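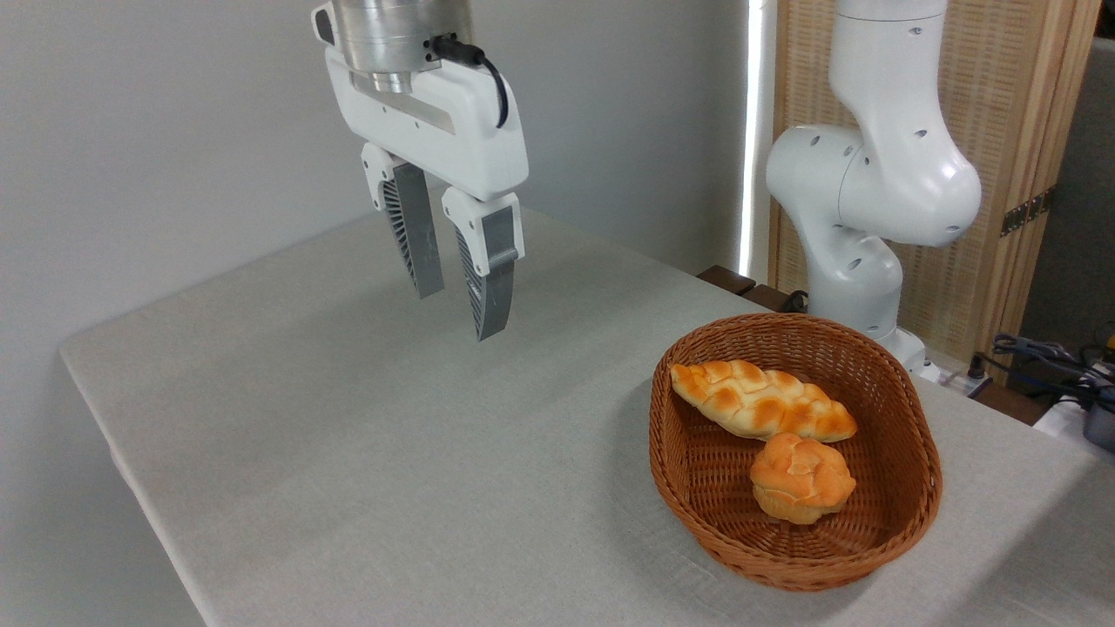 18/01/2021, bench notes, bread and basket

Started with the tablecloth. The gray one from the Astel box is still the best of the lot for this table. It hangs well over the front and left side and the color doesn't fight with the crust. I tried the blue one from Ultineck first and took it off again, too dark next to the wicker.

Cloth width is 105 cm. Ironed it on the middle setting, no starch. Next time iron it the evening before and leave it over the rail, the fold lines came back within the hour.

Basket: the oval reddish-brown one. Brushed out the weave with the dry nail brush. Crumbs get under the crossed strands in the bottom and stay there. Do not wash it, the last one we washed (the Luden one) went out of shape at the rim and rocks when you put it down.

Basket weight limit on the label is 600 g. We're nowhere near that.

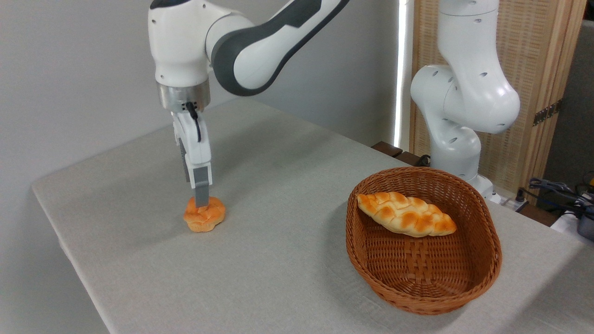 Placement took longer than the cloth. The braided loaf goes in first, on the diagonal along the back of the basket, and it should stay there for everything. The small knotted roll is the one that moves. With the roll out on the cloth at left and only the braid in the basket, the table looks better balanced than I expected, and the pale underside of the roll still shows up against the gray. Keep that as one of the standard layouts. The other is both breads in the basket with the roll in front of the braid, toward the middle.

Light: blind on the window side down to the 61 mark on the cord scale. Lower than that and the gloss on the braid goes dull.

To do:

- Put the Degefa cloth on the list for June, with the summer table things
- New nail brush, the old one is shedding
- Lint roller, nearly out of sheets
- Write the layout numbers on the shelf card: 1 = both in basket, 2 = roll on cloth
- Ask whether the blue cloth can go back to Ultineck or if we're past the return date

Basket is back on the second shelf, right way up, nothing stacked in it please.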